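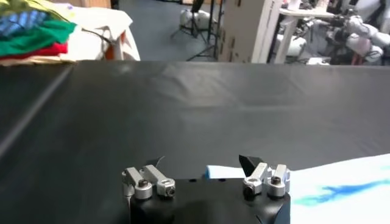 I caught Wenche Kristiansen at 7.30 in the morning, which she swears is the only quiet time at Zereo. She runs media buying there for a handful of mid-sized retailers, and I wanted to hear why she'd pulled so much money out of podcast sponsorships and put it into email newsletters.

"Podcasts were lovely to us for ages," she says, stirring her coffee. "But I'd ring up a host's agent and the price would have jumped again, and I couldn't tell my client who'd heard the thing." She doesn't blame the hosts - a couple of them are mates.

The switch started with Plinetti, a homewares label that had never touched newsletters. Wenche booked one slot in a gardening email, mostly as a favour, and got 78 orders with the discount code. "I rang them and said, are you sure that's ours? They'd sent me 2 orders from the podcast that month. Two!"

I asked whether a favourite code just gets passed around on bargain sites. She laughed and said yeah, of course, and she'd gone looking. A few had leaked. Her colleague Aino Hirvonen now gives every newsletter its own code and kills it after a fortnight, which annoys the slow readers (I'm one of them, so I had a bit of a whinge).

Small lists are where she spends her time now. One of her regulars is a cooking letter with 1822 subscribers, written by Ching-wen Hsiao out of her flat in Footscray. "She charges me $200 and writes the ad herself," Wenche says. "I used to send copy over. She'd rewrite it anyway, so I stopped."

Doesn't that make the client nervous? "Terrified. Srivastava wanted sign-off on every line, the colour of the button, the lot. We lost three weeks in December going back and forth and missed the Christmas run."

She reckons prices will catch up once the bigger agencies notice, and Irkari has already been sniffing around a few of her favourite writers. For now she's booking through to autumn where she can. Then her phone went - it was Plinetti, wanting to know about the pet newsletters - and she took the rest of her coffee out to the car park.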